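Golent Board > Software > Control and perception
Topic: bimanual bag task, grippers fighting each other once both have hold

Page 1 of 1

skirting_bored
16/05/2018
Right, quick one before I lose the will. Two arms, bin liner into/onto a bucket, bag hangs on the wall to begin with. Planner is Grudier, stock config apart from the joint limits. Perception is a home-made segmentation net, head camera only.

Problem: each arm is fine by itself. The moment both have hold of the plastic the two controllers start pulling against each other. Left gets a small position error, corrects, drags the bag, right sees its own error, corrects back. Slow wobble, gets bigger. No force sensing at the wrist, only motor current, and the plastic is so light that the current tells me nothing until it's stretched tight.

Head view with both grippers on it:
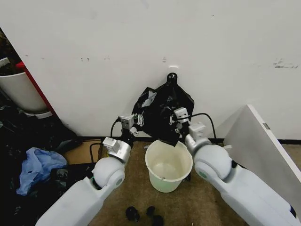 Both arms on the bag, bucket underneath. This is the bit where it goes wrong.

Control loop runs at 200 Hz, camera side is miles slower obviously. Tried dropping the gains, arms just sag. Any ideas welcome, ideally ones that dont involve buying sensors.

kettle_lead
Are the two arms planned together or seperately? Sounds like separately. If each one has its own target in world coordinates and no idea the other exists you will get exactly this.

skirting_bored
Separately. Two instances of the planner, shared collision scene, that's all they share.

kettle_lead
Well there you go. Pick a leader. Left holds a pose, right gets its target relative to the left gripper and not the world. When left drifts, right drifts with it and the bag doesn't care. Half a day's work if your transforms are sane.

dampsquib
Disagree a bit. Leader/follower is great for a box or a tray where the thing between the hands is stiff. A bag isn't. You can have the hands a good way closer together and nothing happens at all, it just folds. You don't need the relative pose right, you need it not too FAR. So a one-sided limit. Free to move inside a max separation, spring only kicks in past that.

We do it for sheets at work. The max separation comes from the grasp points when you close the second hand, nothing clever.

kettle_lead
and what happens when the bag slips in one hand? your max separation is now wrong

dampsquib
Then it's wrong by the amount of slip and on the slack side most of the time. Live with it. Or re-measure after each regrasp. Still better than two stiff controllers having a tug of war through a bit of polythene.

oddjobbins
Before you both redesign his controller, what's the latency on the gripper pose? I had a wobble like this and it was timestamps. Arm state stamped on arrival, not when it was read. 40 ms out on one arm, fine on the other. Took me most of December.

skirting_bored
ooh. Don't know. Will check. They're on the same machine but separate drivers.

nine_volt_nan
Can I ask about the perception. Black bag on white wall ought to be the easiest mask in the world but then the bag goes on the floor and it's crumpled and there are more black bags lying about to the left. How is your net telling them apart?

skirting_bored
Badly is how. Have a look at this one, same setup, bag down on the carpet and another one hanging on the wall: 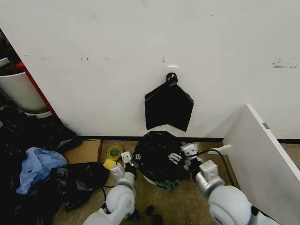
Bag on the floor, one on the hook, heap of them at the left. Net calls the lot one class.

What I do is take the mask nearest the grippers. Works when the grippers are near the right one. Falls over at the start of the task because they aren't near anything.

Also the wrists cover half the bag as soon as you go in for a grasp, so the mask shrinks and the centroid jumps and then the target jumps. I've got a filter on it. The filter is bad.

nine_volt_nan
Yeah don't track a centroid on cloth or bags, ever. It's meaningless when it's half hidden. Freeze the perception target once either gripper is within grasp distance and do the last bit blind on arm position. Everyone ends up there.

For the which-bag thing, crop. You know where the hook is. You know where the bucket goes. Throw away any mask outside those two zones, the heap is gone and you've not trained anything.

dampsquib
+1 to crop. Cheap and it works.

oddjobbins
-1 to crop. Fine until someone moves the heap. Then it's in your zone and the thing goes confidently for the wrong bag. I'd do instances properly, label 600 frames, have it output separate bags. It's an afternoon with Skindent, the polygon tool is decent now.

nine_volt_nan
600 frames of overlapping black bags is not an afternoon. Where does one bag stop and the next start in that heap? I couldn't label it and I've got eyes.

oddjobbins
You don't label the heap as separate bags. One blob, "heap", separate class. Hanging bag one class, floor bag one class. Three classes, none of them hard.

nine_volt_nan
ok that is more reasonable than I took it for. Still say crop first though, label later if it bites.

kettle_lead
Is the tape and that sponge on the floor in your collision scene btw? Left gripper isn't far off them in the second picture.

skirting_bored
No. Floor is a plane, wall is a plane, bucket is a cylinder, panel on the right is a box. Nothing else. Adding every bit of kit on the carpet would be a full time job.

kettle_lead
Depth to voxels, coarse, mask out the arms. Grudier takes an octree if you ask it nicely. Then you don't add anything by hand.

skirting_bored
Tried that, it voxelises the bag as well and then refuses to plan to it because the goal's in collision. Had to punch a hole round the target. Then the hole was too big and the elbow went through the bucket (in sim thankfully)

dampsquib
Separate allowed-collision entries for fingers vs everything else. Fingers can touch the bag voxels, elbow can't touch anything. Should be in the Grudier docs under contact masks or something like that. The hole punching thing is the old way.

skirting_bored
Didn't know that existed. Reading.

skirting_bored
Update. Checked the timestamps, oddjobbins was right, or partly. Left driver stamps on read, right one stamps on arrival. Not 40 but bad enough to see in the plot. Fixed it and the wobble is smaller. Still there though.

oddjobbins
told you. Check the camera too while you're in there

skirting_bored
Camera's fine, hardware stamped.

Next did dampsquib's one-sided limit as it was less typing than the leader thing. Spring past max separation, 2 cm of dead band before that. Wobble has gone with both hands on. Did a run of tries over lunch and the arms sit there quite calmly holding it.

kettle_lead
Hm. fair enough. What does it do when you move both hands together though, say from the hook down to the bucket? With no coupling inside the band they'll get there at different times.

skirting_bored
They do. Left arrives first and the bag goes on skew, one side over the rim and the other side not. So I need some coupling for the moving part.

kettle_lead
So leader/follower for transport, the loose one for holding. Switch on task phase.

dampsquib
Or just time-parametrise both trajectories to the same duration. No switching. Switching modes with plastic under tension is asking for a jerk at the changeover.

kettle_lead
Same duration doesn't help if one arm gets held up by something. Ramp the gain over the switch, no jerk.

dampsquib
If one gets held up you stop both. That's a monitor, not a controller.

skirting_bored
Going with same duration first as Grudier has a flag for it. If it's rubbish I'll do the ramp.

lurkington
New here, sorry if daft. Why not learn it? Record a load of teleop and train a policy, skip all this planning business. Dobre released that training toolkit for two arm stuff.

dampsquib
Not daft. Depends how much data you can stand to collect. Also when it fails you've no idea why, whereas here he found a timestamp bug with a plot.

nine_volt_nan
The timestamp bug would be in the teleop data too, mind. You'd train on it and never know.

skirting_bored
Would like to go that way eventually. At the moment I've one pair of arms and I'm the only one who can drive them.

lurkington
ok ta. will have a look at the Dobre one anyway

skirting_bored
Crop is in as well, hook zone and bucket zone. Heap no longer a problem until somebody kicks it over, as oddjobbins will no doubt remind me. Contact masks: got the fingers excluded, planner finds the floor bag now without the hole. Planning time went up a fair bit, looking at whether the voxels can be coarser away from the hands.

oddjobbins
Make them coarser behind the robot first, you'll find half of them are there

nine_volt_nan
Did you freeze the target on approach?

skirting_bored
Yep. Deleted the filter. Felt good.

Anyone know if the contact masks survive a scene reload? Mine seem to reset every time I restart the depth node and I've got a horrible script putting them back.

dampsquib
They don't. Everyone has the horrible script. I'll paste mine tonight when I'm at the other machine.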